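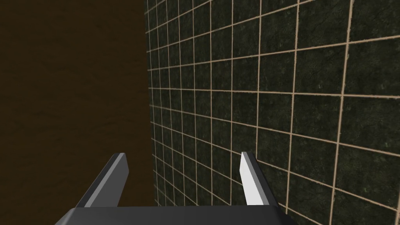
최종 수정: 9월

4. 이종 마감 모서리의 줄눈 처리와 균열

4.1 조사 대상의 구분

앞 장에서는 한 벽면 안에서 타일과 타일 사이에 생기는 균열을 다루었다. 이 장에서는 서로 다른 마감을 한 두 벽이 만나는 안쪽 모서리를 다룬다. 한쪽 벽만 타일이고 다른 쪽 벽은 도장, 판재, 미장 등으로 마감된 경우이며, 이하 이종 마감 모서리라고 부른다. 그림 3의 짙은 갈색 벽과 정사각형 녹색 타일 벽이 만나는 부분이 이 유형에 해당한다. 양쪽이 모두 타일인 모서리는 줄눈의 폭과 깊이를 정하는 기준이 다르므로 5장에서 따로 검토한다.

조사는 Birklow 주거단지의 욕실, 다용도실, 공용 세척실에서 진행하였다. 이종 마감 모서리 631개소 가운데 153개소에서 육안으로 확인되는 균열이나 들뜸이 기록되었다. 기록 단위는 바닥에서 천장까지 이어지는 모서리 하나이며, 한 모서리에 균열이 여러 곳 있더라도 1개소로 처리하였다. 창틀이나 배관 점검구 때문에 모서리가 중간에 끊긴 경우에도 같은 방식을 적용하였다.

현장 기록은 Cameron Ruddock이 총괄하였다. 기록지에는 모서리의 위치, 양쪽 벽의 바탕, 충전재의 종류, 보수 이력, 균열의 시작점을 적도록 하였다. 보수 이력은 관리사무소의 작업 대장에서 옮겼는데, 대장에 재료명이 빠진 경우가 많아 충전재 종류는 현장에서 다시 판별하였다. 표면에 도료가 덧칠되어 판별이 어려운 모서리는 재료별 비교에서 제외하고 균열 유무만 남겼다.

4.2 균열의 위치

균열은 모서리의 중앙부보다 양 끝에서 먼저 확인되는 경우가 많았다. 특히 바닥과 만나는 하단에서는 세로 줄눈과 바닥 줄눈이 한 점에서 만나고, 두 줄눈의 재료가 다르면 그 접점에 틈이 생기기 쉬웠다. 상단 균열은 천장 몰딩을 나중에 시공한 세대에 집중되었다. 몰딩을 고정하면서 이미 굳은 충전재의 윗부분을 잘라 낸 흔적이 여러 세대에서 나타났다.

균열이 어느 쪽 벽에 붙어 생기는지도 살펴보았다. 충전재가 타일 쪽에 남고 반대편 벽에서 떨어진 형태가 가장 흔했다. 유약면은 표면이 치밀하고 청소가 쉬워 부착 상태가 비교적 고르다. 반면 도장면은 도막 자체가 바탕에서 함께 떨어져 나오는 일이 있어, 겉으로는 충전재의 부착 불량처럼 보여도 원인은 도막에 있는 경우가 있었다. 두 경우를 구분하려면 떨어진 충전재의 뒷면을 확인해야 한다. 뒷면에 도료가 묻어 있으면 도막 박리로, 깨끗하면 계면 박리로 분류하였다.

타일 색상과 균열 발생 사이에서는 뚜렷한 관계를 찾지 못했다. 다만 색이 짙은 타일에 밝은 줄눈재를 쓴 곳에서는 가는 균열도 쉽게 눈에 띄어 입주자의 신고가 빨랐다. 신고 건수만으로 하자율을 비교하면 이 차이가 실제 균열의 차이로 잘못 읽힐 수 있다. 본 연구에서는 신고 여부와 상관없이 조사 구역의 모서리를 모두 점검하였다.

4.3 충전재와 줄눈 폭

조사 구역의 모서리는 시멘트계 줄눈재로 채운 것과 탄성 실링재로 채운 것으로 나뉜다. 탄성 실링재는 Pliron과 Drino 두 제품이 쓰였다. 두 제품은 시공 시기와 세대 유형이 겹치지 않아 균열 수를 그대로 비교하기 어렵다. 따라서 이 절에서는 제품 간의 우열을 논하지 않고, 시멘트계와 탄성계의 차이만 다룬다.

시멘트계 줄눈재를 모서리까지 연속으로 채운 경우, 벽면 안쪽의 줄눈은 온전한데 모서리에서만 세로 방향으로 길게 갈라진 사례가 많았다. 두 벽의 바탕이 다르면 온도와 습도에 따른 움직임도 달라지고, 경질 재료는 이 차이를 받아들이지 못한다. 탄성 실링재를 쓴 모서리에서는 긴 세로 균열이 드물었고 대신 부분적인 들뜸이 나타났다. 들뜸은 줄눈 폭이 일정하지 않은 구간에 몰려 있었다.

줄눈 폭은 설계 도면에서 6 mm로 지정되어 있었으나 현장의 폭은 이보다 좁은 곳이 많았다. 시공자는 대개 반대편 벽에서부터 온장을 붙여 나가고 마지막 조각을 모서리에 맞추어 자른다. 이때 조각을 넉넉하게 자르면 모서리의 틈이 거의 없어지고, 실링재는 틈 안으로 들어가지 못한 채 표면에 얇게 발린다. 이렇게 시공된 모서리는 준공 시점에는 깔끔해 보이지만 접착 면적이 작아 청소 도구가 닿는 것만으로도 가장자리가 일어난다.

Chauhan의 선행 조사에서는 모서리 줄눈의 폭을 8 mm까지 넓히도록 권고하였다. 본 조사 구역에는 그만큼 넓은 모서리가 적어 이 권고를 직접 검토하지는 못했다. 폭을 넓히면 실링재의 변형 여유는 커지나 작은 타일을 쓰는 벽에서는 모서리 줄눈만 두드러져 보인다는 의견이 시공자 면담에서 나왔다. 판재 마감과 만나는 경우에는 판재 끝을 타일 위로 조금 겹쳐 틈을 가리는 방법도 쓰이는데, 이 방법은 실링재의 상태를 점검하기 어렵게 만든다.

4.4 보수 방법에 따른 차이

보수 이력이 있는 모서리는 기존 충전재를 모두 제거한 것과 그 위에 덧바른 것으로 구분하였다. 덧바른 모서리에서는 같은 위치에 균열이 다시 나타나는 경향이 뚜렷했다. 기존 균열면이 그대로 남아 있어 움직임이 그 선에 집중되기 때문으로 보인다. 전면 제거 후 재시공한 모서리는 상태가 나았으나, 제거 과정에서 도장면이 손상된 세대가 있었고 이후의 도장 보수가 실링재 위까지 이어져 들뜸의 원인이 되기도 했다.

보수 순서도 결과에 영향을 주었다. 도장을 먼저 마치고 실링재를 나중에 채운 곳은 경계가 고르고 들뜸이 적었다. 반대로 시공한 곳에서는 도료가 탄성 실링재의 움직임을 따라가지 못해 가는 주름이 생겼다. 관리사무소의 작업 대장에는 두 공정이 별도 항목으로 기록되어 있어, 서로 다른 업체가 맡은 경우 순서를 확인하지 못한 모서리가 일부 남았다. 이 모서리들은 순서별 비교에 넣지 않았다.

4.5 자료의 한계

본 조사는 한 단지의 실내 모서리만을 대상으로 하였으며 외벽과 수영장 등 상시 침수 구역은 포함하지 않는다. 균열의 깊이는 측정하지 않았다. 입주 상태에서 점검하였으므로 수납장이나 세탁기 뒤에 가려진 하단부는 가구를 옮길 수 있는 세대에서만 기록하였다. 하단 균열의 빈도는 이 때문에 실제보다 낮게 잡혔을 가능성이 있다. 환기 조건과의 관계는 세대별 습도 기록이 정리된 뒤 6장에서 다룬다.

관련 글
- 벽타일 줄눈의 변색과 세제 사용 습관
- 도장 벽면의 도막 박리 판별 절차
- 욕실 바닥 구배와 모서리 하단의 고임
- Birklow 주거단지 공용 세척실 마감재 현황
- 소형 타일 벽면의 나누기 계획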